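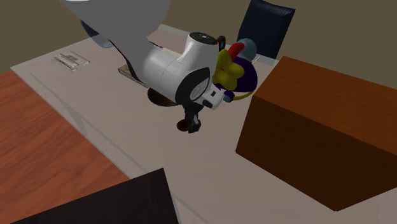 Home | Posts | Robot stuff | About

2022-05-21
by Flora Cairns

So I lost most of this week to a gripper that kept closing on nothing. The job in the sim is easy, or it should be: come down over the clutter on the gray table, grab the toy with the yellow star, put it on top of the cardboard box. Back in April it ran fine. Then I updated Stutix and the arm started going down next to the toy, pinching air, and very proudly carrying that air over to the box!

I blamed the grasp planner first (I always do). Then I blamed friction, and wasted a whole evening on friction. Yuxi Lei finally asked me to plot where the wrist thought it was, and there it was -- a 12 mm offset at the fingertips. The update had changed the tool frame and my config still had the old one. One line!

What bugs me is that the log said "grasp OK" the entire time. 1573 runs, and 1116 of them were marked good with nothing in the fingers. My check only asked if the gripper had closed, never if it had closed on something. On a real arm I'd have been driving that wrist into a box at full speed, so I've added a finger width check and a hard stop if it fails. Six clean runs so far. I'm leaving it going overnight.

3 comments

Boris Vukadinović: Same update, same offset. Thank you!!

Davina Geddes: Do you check the width again after the lift? Mine drops things halfway.

Flora Cairns: @Davina not yet -- adding it tomorrow.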